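3.2 Layout of the desktop chassis

The study uses used office desktops, taken apart to the level of single modules. Amna Ansari drew up the parts list for the chassis type treated in this section, following the naming used in the Cemavell inventory. Each tower is placed on its side on the slotted table with the side panel off, so that the whole interior can be reached from above and no part has to be worked on at an angle.

Most of the fasteners a person would touch first are colored. Blue latches hold the expansion slot covers along one wall, and blue plastic also marks the drive bay. This makes the order of work fairly easy to learn. Parts without a color cue – the power supply, the black shroud next to it, the motherboard itself – were slower to free in our trials and account for most of the entries in the Tesau time log.

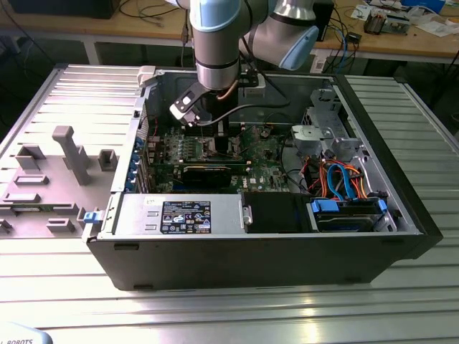
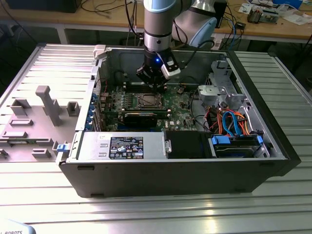
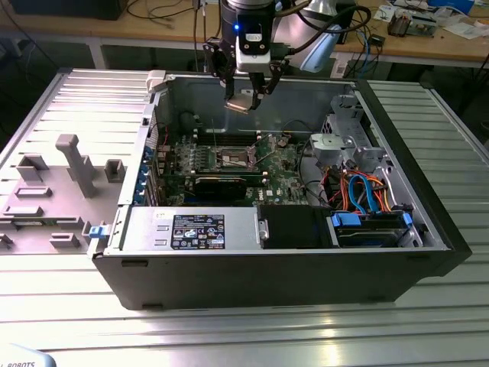

Figure 7. Open desktop chassis lying on its side, with the green motherboard in the center, the silver power supply at lower left and the drive bay at lower right.

Cabling is the main source of variation between units. In the chassis of Figure 7, the red, orange, blue and black leads are gathered in one bundle between the drives and the motherboard, and the area over the memory slots stays clear. In other units of the same type the bundle had been pushed across the board by an earlier repair, and it had to be moved before the memory could be reached. We logged 36 units in all and noted cable position for each on arrival.

The memory slots and the processor socket lie close together on this board, with the expansion card just below the socket. We therefore treat them as one zone in the Brunner sequence and the drive bay and drive cage as another. The two zones can be worked in either order. Side panels are kept with their chassis until the unit is weighed, and mixed panels were the most common sorting error in November.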